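Section 4: Setting up the milk texturing programme

The Flurnico comes with a plant milk preset for oat, soya and "other". Treat the last one with suspicion. The carton may say barista on the front, but that word is not a setting and it promises very little about how the stuff behaves once steam goes into it.

Before you start

You will need one unopened carton of the milk you mean to use, chilled, the small jug supplied and a clean cloth. Shake the carton well. If the label says there is no need to shake, shake it anyway.

1. Switch on at the wall and wait for the front light to stop blinking.

2. Press Menu, then Milk, then Plant. The display shows 2, the factory foam level.

3. Fill the jug to the lower line. The upper line is for rinsing only, whatever the picture on the box suggests.

4. Put the jug under the wand so that the tip sits just below the surface.

5. Press Start and leave it alone. The programme runs for 38 seconds.

6. Wipe the wand straight away, then press Rinse.

Note: Pea milk often separates in strong black coffee. Changing the foam level will not cure this. Try a milder roast, or pour the milk first and add the coffee slowly.
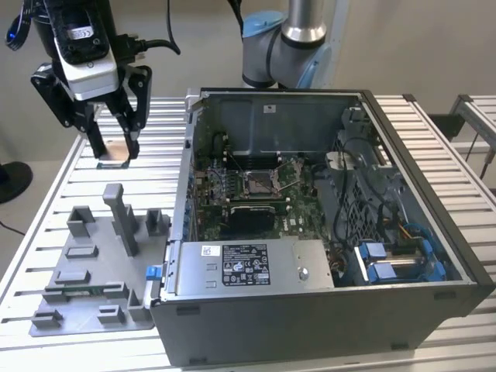
Open computer tower on the slatted worktable, with the arm and gripper to the left.

Setting your own level

Levels run from 1 to 5. Nalteo's sales leaflet calls level 5 "café style". In our kitchen trials it gave stiff bubbles on oat and something close to washing-up suds on almond. Start at 2 and go up one step at a time, with fresh milk for each go. Milk that has been steamed once will not give you a fair result.

To save a level, hold Start until the display shows SAVE. To return to the factory setting, enter 988 on the keypad and press Menu twice. This also wipes your saved drinks, so write them down first.

Caution: The wand stays hot after the light goes out. Do not touch the metal part until it has cooled.

Caution: Do not use sweetened condensed coconut milk. It burns on to the tip and the Rinse programme will not shift it.

About the "self-cleaning" claim

Rinse clears the tip. It does not clean the inside of the wand. Do that by hand each evening, as set out in Section 6. If the display shows E2270, the wand is blocked and the machine will not steam until it is cleared.

Trials and text: Amra Papadopoulos. Checked in June by Pranab Pramanik.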